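Visite d'un labo de robotique avec des ados, ça vaut le coup ?

Stojan Đorđević
Bonjour à tous ! Clulluteo organise une journée portes ouvertes en février et j'aimerais y emmener mes deux neveux (12 et 15 ans). Le trajet fait 130 km, alors j'hésite un peu... On voit vraiment des robots de près, ou c'est surtout des diapos ? Et faut-il réserver ?

Mamie_Plitus
J'y suis allée l'an dernier avec ma fille et on a adoré ! Les groupes sont de 10 personnes, la visite dure 40 minutes et on passe tout près des postes. Moi qui m'attendais à des vitrines, j'ai trouvé un vrai atelier, avec des câbles partout et des gens au travail (ça m'a rappelé mon premier bureau !). Je vous mets mes photos :

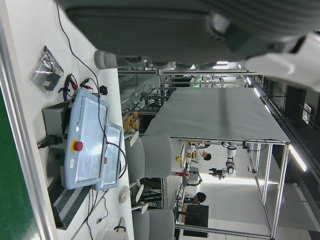
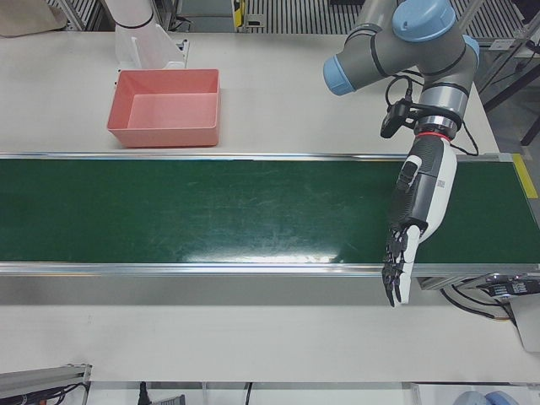
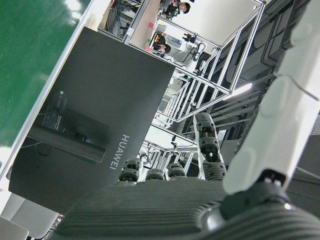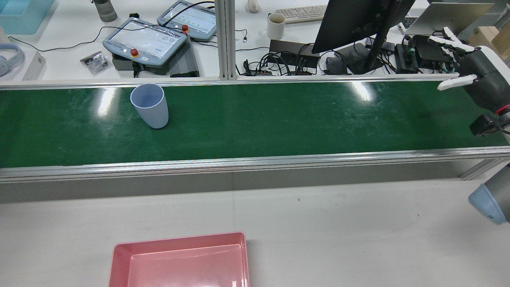

Le labo côté travail. Sur la dernière, le gobelet posé sur le tapis vert.

Ma fille a surtout aimé la main avec ses doigts articulés, moi les bras. Pour la réservation, c'est oui, par mail, et ils répondent lentement. Prenez le créneau du matin, l'après-midi on se marche dessus.

qureshi_b
réserver oui. parking payant

Utdale
Pour le plus jeune, ça dépend. Le mien a décroché au bout d'un quart d'heure, l'animateur parlait beaucoup de programmation. Par contre celui de 15 ans posera sûrement plein de questions, et ils y répondent volontiers. Prévoyez un goûter, il n'y a rien à manger sur place.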